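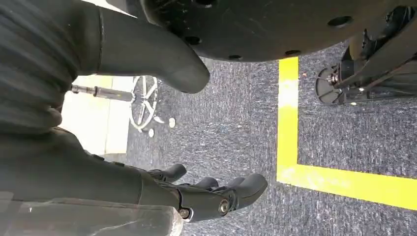 Down at carpet level, where the grit collects.

Home | Kitchen | Floors | Workshop | Laundry | Ask Us

Carpet Care Tips I Had to Be Talked Into

I don't trust most carpet advice. Half of it comes from people selling powder. I have thrown out a bottle of Turia "fiber reviver" that left a gray ring bigger than the stain, and I'd like those six dollars back. What follows has survived a few years in my own workshop, which is carpeted because the previous owner had strange ideas.

Vacuum slowly. I thought this was nonsense too. Then Afroza Pathirana, who cleans offices for a living, made me go over one patch at half my usual speed and look in the canister. Fine, she was right.

Small wheels grind dirt into the pile. Anything that rolls around on carpet deserves a look at its wheels now and then. Pull out hair and thread with tweezers. A seam ripper is quicker, but watch your fingers.

Wipe the undersides of equipment. Dust sits on flat black surfaces and drops to the floor the minute you bump them. A barely damp cloth will do. I've tried the Naleck dusting mitt and can't see what it does that an old sock doesn't.

Dropped screws: skip the bare magnet, which picks up every scrap of steel in the room and then has to be picked clean. Put the magnet in a sandwich bag, sweep, turn the bag inside out. It won't find brass or aluminum, whatever the package says. For those, stretch a stocking over the vacuum hose.

Baking soda? It helps a little with smells. It does nothing for stains that I have ever been able to see, and too much of it clogs the filter.

Grease spots: one drop of dish soap in a cup of warm water, blot, blot again with plain water, 3 rounds at most. Test it behind the door first. If it's still there after that, move a bench over it.

Contact | About this page | Copyright Raphaël Roussel | Back to top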